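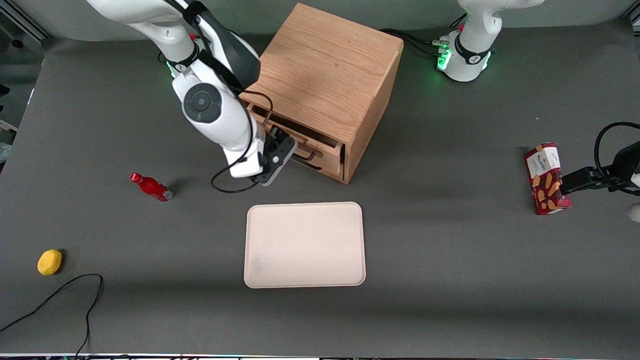
**December 14, 2025. Drawer cabinet, bench notes**

Came in on a quiet day to settle the cabinet question, and I'm not sure it's settled. Trerneck's note says the drawer "runs smoothly and stays where you leave it." I'd like to know who wrote that and what they had in the drawer at the time. My guess is nothing.

What I wanted to know:

- does it open straight when you pull from the middle of the handle
- does it stay put when it's only a little way open
- can it take an ordinary box of cookies, and does it still close after

**Opening.** The first part of the travel is fine. After that there's a stiff patch, and once you're past it the drawer comes out faster than you meant it to. Pulled from the middle of the black bar it comes straight. Pulled from one end it racks and stops. Vass says this is normal for a wooden drawer on wooden runners and it will bed in. Maybe. I have heard "it will bed in" about three other pieces of furniture and two of those went to the dump.

I did 13 pulls before lunch and 4 of them stuck. After lunch I did 17 and lost interest in counting the sticky ones, so don't quote a rate from me. If somebody wants a rate they can do a proper set with a spring scale and write down the load each time.

**Staying put.** Better than I expected. Left just cracked, with only a thin gap showing along the top edge, it didn't creep in either direction while I had lunch. I leaned on the table a couple of times and it still held. That could be good fit or it could be the same stiffness that makes it stick, and I suspect the second. If we wax the runners we may well fix one thing and lose the other. Worth testing with it only cracked again after any wax goes on.

**The cookies.** I put 275 g on the kitchen scale as a stand-in weight first, spread flat in a bag of dry rice, and the drawer closed on it without complaint. The cookie box is a different matter. It won't go in standing up, we all knew that. Lying flat it goes in, but one corner of the card rides up against the opening if you put it down crooked, and then the drawer stops short and looks closed from across the room. I pushed it shut with my palm and felt the card give. So "it fits" needs a footnote: flat, square to the front, and push it to the back before you close.

Nikau Katene's view is that nobody stores cookies in a desk drawer and I should be trying pens. I have met the people in this building and I disagree. But fine, pens tomorrow.

**Finish.** Light oak, and the grain is nice enough. Grimov's sheet calls the surface "wipe-clean." I wiped the top with a damp cloth and got a dull patch that was still there an hour later under the lamp. It may dry out. I've left it alone overnight to find out and would ask everyone to keep mugs off it until then. The tray can take the mugs.

**Handle.** Comfortable, not much room behind it. My fingers go in to the first joint and stop. Anyone with big hands will be pinching it from above and below, and that's when it gets pulled off center and racks. I think the handle and the sticking are the same complaint. Skindurum fitted a deeper bar on theirs and say it cured everything, but they also changed the runners that week, so I don't see how they know which one did it.

**To do, one at a time please**

1. Pens, loose, then pens in a cup lying down. See what rolls.
2. Check the dull patch in the morning. Write down what it looks like before anybody touches it.
3. Repeat the pulls with the drawer empty. No wax yet.
4. Wax *one* runner only. Repeat the pulls, then leave it cracked for the length of a lunch.
5. Ask Trerneck what they mean by smoothly. If they send the same paragraph back, drop it.

Vass wants to sign this off before January. I'd hold it until 3 and 4 are done. Right now we have a drawer that opens most of the time, and one day of my opinion.

Cookies are still sealed. Leave them that way until the flat test is repeated, because I need the weight to stay the same.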